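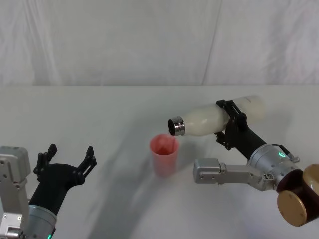

Halonis, Blick der Kopfkamera: rechts die gekippte Flasche, links der freie Greifer, dazwischen der Becher.

Start Daten Download Lizenz Kontakt

Lesezeit: 4 Minuten

Halonis – Umfüllen mit zwei Armen

Schön, dass du hier gelandet bist! Halonis ist mein Datensatz zum zweiarmigen Umfüllen: 1000 teleoperierte Episoden mit einer Flasche, einem Becher und zwei Roboterarmen. Ich wollte wissen, ob eine gelernte Steuerung die Mündung sauber über den Becherrand bekommt, wenn sie nur Bilder und Gelenkwinkel sieht, also ohne Tiefenkamera und ohne Marker auf den Objekten. Kurzfassung: ja, meistens, und die Handgelenkkameras helfen dabei viel mehr, als ich vorher gewettet hätte.

Wer nur schnell reinschauen will, lädt das kleine Archiv "halonis_mini" und spielt eine Episode mit dem Viewer ab. Der Rest der Datei ist für alle, die damit trainieren wollen (oder sich über meine Ordnernamen wundern).

Was drin ist

Pro Episode gibt es die Farbbilder von vier Kameras: Kopf, Brusthöhe, linkes Handgelenk, rechtes Handgelenk. Dazu kommen Gelenkwinkel, Greiferöffnung und die Kommandos aus der Teleoperation, alles auf 12 Hz heruntergerechnet. Die Rohraten waren je nach Quelle verschieden, und ich habe ewig mit dem Synchronisieren herumgespielt, bis ich bei der langweiligsten Lösung geblieben bin: nächster Zeitstempel gewinnt, keine Interpolation bei Bildern, lineare bei Winkeln. Die originalen Zeitstempel liegen als eigene Spalte bei, falls du es besser kannst. Schick mir dann bitte deinen Code!

Aufgeteilt ist das Ganze in 800 Episoden fürs Training, der Rest ist Test. Die Aufteilung läuft nach Aufnahmeblöcken. In einer früheren Version hatte ich zufällig gemischt, und dann lagen fast identische Becherpositionen auf beiden Seiten. Die Zahlen sahen toll aus und waren nichts wert.

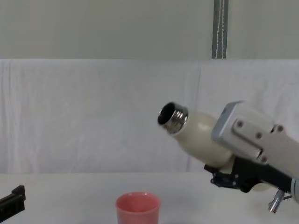

Am meisten Kopfzerbrechen hat mir der Abstand zwischen Mündung und Becher gemacht. Von vorne sieht ein Winkel schnell gut aus, obwohl die Flasche in der Tiefe noch danebenliegt. Deshalb bekommt jede Episode ein Label "align", das ich von Hand gesetzt habe, und zwar mit allen Ansichten nebeneinander. Drei Werte: passt, knapp, daneben. "Knapp" ist ehrlich gesagt ein bisschen Bauchgefühl, und wenn dich das stört, wirf die Klasse beim Training einfach raus.

Die Label beziehen sich nur auf die Ausrichtung. Ob dabei etwas geflossen ist und wie viel, steht nicht drin. Bitte also keine Füllmengen daraus ableiten, dafür ist Halonis nicht gebaut.

Die beiden Richtungen

"to_cup" heißt: Die Flasche wird gekippt, der Becher ist das Ziel. "to_bottle" ist die umgekehrte Variante, und die ist richtig fies. Eine Flaschenöffnung ist eben ein viel kleineres Ziel als ein Becher, und beide Greifer müssen gleichzeitig ruhig bleiben.

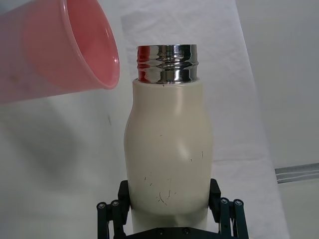 Clarketer, meine Baseline, kam mit dieser Richtung anfangs überhaupt nicht klar. Clarketer ist ein schlichtes Imitationsmodell: ein gemeinsamer Bildencoder, darüber ein kleiner Transformer, der kurze Aktionsfolgen ausgibt. Nur mit Kopf- und Brustkamera fuhr der Becherarm immer wieder in die richtige Gegend und blieb dann unschlüssig hängen. Mit den Handgelenkbildern wurde es deutlich ruhiger, gerade auf den letzten Zentimetern. Die Konfigurationen für beide Varianten liegen unter "configs/clarketer", die Auswertung läuft mit

python eval.py --split test --task to_bottle

und braucht keine besondere Hardware, nur etwas Geduld.

Bekannte Macken

Der blanke Metallhals der Flasche spiegelt. In manchen Bildern nimmt er die Farbe des Bechers an, und meine einfache Farbsegmentierung hat prompt beides zusammengeworfen. Die Masken im Ordner "masks_v1" sind deswegen mit Vorsicht zu genießen. Heller Flaschenkörper vor weißem Stoff ist auch kein Geschenk für Kantenfilter, für das Lernen hat es aber kaum gestört.

Außerdem: ein Becher, eine Flasche, ein Hintergrund. Wer auf Halonis trainiert und danach in einer echten Küche testet, wird vermutlich enttäuscht. Mehr Objekte kommen mit Skerwood, dem Nachfolger, an dem ich gerade sitze. Angepeilt ist August, versprochen ist nichts.
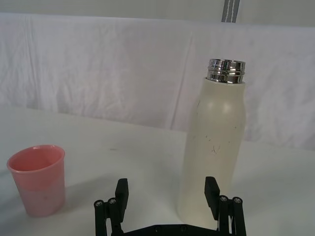

Text und Daten: der Halonis-Maintainer | Stand: 21. März 2020

Noch kurz zu den Startstellungen, danach wurde ich am häufigsten gefragt. Der Becher darf auf der linken Tischhälfte frei stehen, die Flasche auf der rechten, beide aufrecht. Die Startpositionen stecken in "meta.json" unter "init_pose", in Tischkoordinaten und in Metern. Achtung, die y-Achse zeigt vom Roboter weg! Ich habe das selbst zweimal falsch herum geladen.

Fehler bitte als Issue melden, am liebsten mit Episodennummer und Kameraname.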